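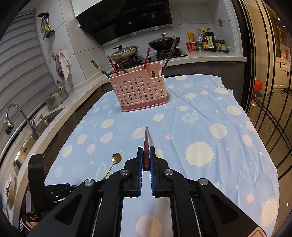 A light blue tablecloth printed with suns, stars and ringed planets, with a red-and-black chopstick.

Tablecloth

A tablecloth is a cloth spread over a table, either to protect the surface or to dress it up for a meal. It is one of the oldest household textiles still in daily use, and one of the most cheerfully varied! Linen, cotton, wool, lace, oilcloth and vinyl have all had their day, and most of them are still having it.

History

Table linen was known in ancient Rome, and by the Middle Ages a long white cloth was a fixture of wealthy European dining halls. Diners often wiped their hands on it, a habit that faded as napkins spread. Damask, with its pattern woven into the cloth itself, became the great luxury. Hold a good piece at an angle to a window and the design seems to float up out of plain white.

Printed cloths brought color to ordinary kitchens. The Flanside mill, founded at Cunley with 6 printing tables, grew into a wonderfully busy workshop whose pattern books held 3,000 designs. Fruit and flowers sold best, but the books also have comets, circus horses and a whole page of teapots.
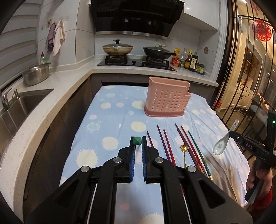 Sandrine Marchal, who cataloged the books, traced 86 of the designs to a single artist, known only by the signature "Coste." Many of them repeat at odd intervals, so that a cloth could be cut almost anywhere without spoiling the pattern.

Size and drop

The part that hangs past the tabletop is called the drop. Everyday cloths usually have a short one, while formal cloths hang lower and may reach the floor. To find the length needed, measure the table and add the drop twice.

Customs

In Altov, a family cloth is embroidered with the names of wedding guests, and the two oldest survivors are still brought out each March. Tuấn Đàm's study of the custom records cloths so crowded with names that later guests had to sign along the hem.

Categories: Household linens | Dining | Printed textiles

This site uses cookies to remember your reading preferences. Accept | Manage settings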